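Visit to the Tratska resale fair

In June I went to Tratska for the fair of used goods which the company Indedix holds there. I arrived at 8 in the morning, when many sellers were still writing their price cards. The entrance was free, but every visitor received a paper with a number, and mine was 874.

I wanted to learn how people decide a price for a thing that has no shop price anymore. At the Udum stand they had a simple method. The seller writes a first price, and every hour it becomes 10 percent lower until someone buys. I watched a kitchen clock there for three hours. It was sold before the third change, to a woman who had visited it many times.
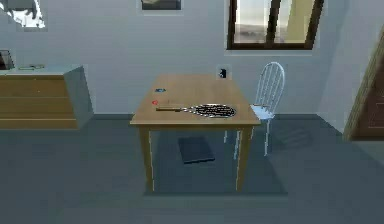 Who decides the price when two buyers want the same item?

The seller decides. At Udum, the first buyer who touches the card may pay the written price, but the seller can also ask both for a closed offer on paper.

After lunch I sat in the talk by Luo, a small appraisal office. They explained that family memories are the hardest part of their work, for the owner always adds them to the sum. I had brought my grandfather's radio, and their estimate was lower than my hope. I took it home again on the evening bus.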